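Two screens and a floor

Dec 27, 2024

I have spent most of the break sorting out the desk. It was overdue. The last proper go at it was in February, when I moved the second screen in from the spare room and told myself the cables would be done at the weekend.

The big screen stays in front of me and is almost always on a white page. The darker one sits to the left of it, turned in slightly. I had them the other way round for a while and my neck complained. With the big one in the middle I only look left when something needs checking, and that suits the way I work.

I had been using a stack of old Mendberg catalogues to get the height right. They are gone now. I bought a Skoren arm second-hand for 60 pounds and it took me 3 attempts to fit it, mostly my own fault for not reading the sheet that came with it. The clamp wants a desk edge with nothing behind it, so the whole desk had to come forward from the wall by roughly 11 centimetres. I lost a bit of floor but I can now reach the sockets without lying down.

The cables took an evening. I pulled everything out, put back what was in use and ended up with a carrier bag of leads I couldn't match to anything. I kept two of them — a long network cable and a power lead that might belong to the old printer. The rest went to the recycling point.

The floor is the part I have not solved. I come in, take my shoes off next to the desk and drop whatever I was carrying, and that is where it all stays. White trainers on an orange-brown floor are not hard to spot, and I still manage to kick them every time I push the chair back. Anything black goes in a heap on the right and gets forgotten until I need it. I measured the gap between the desk and the door and there is space for a low bench, 110 centimetres at most, with room underneath for shoes. Policarpio do one that would fit but it only comes in white, and I would rather have something darker. If anyone has made their own I would like to hear how you fixed the legs.

Still to do: the drawer, the lamp (the switch sticks) and wiping down both screens with something better than my sleeve. I also want to clear the browser. I keep far too many picture searches open while I am working on a page, and half of them are for jobs I finished weeks ago.

The bench can wait until the new year. The shoes are going in the hall tonight.

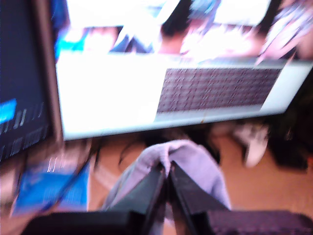
Rupert Grabner
Writer and editor, Flatalgate

Rupert writes about his flat, his desk and small repairs. New posts go up when there is something to report.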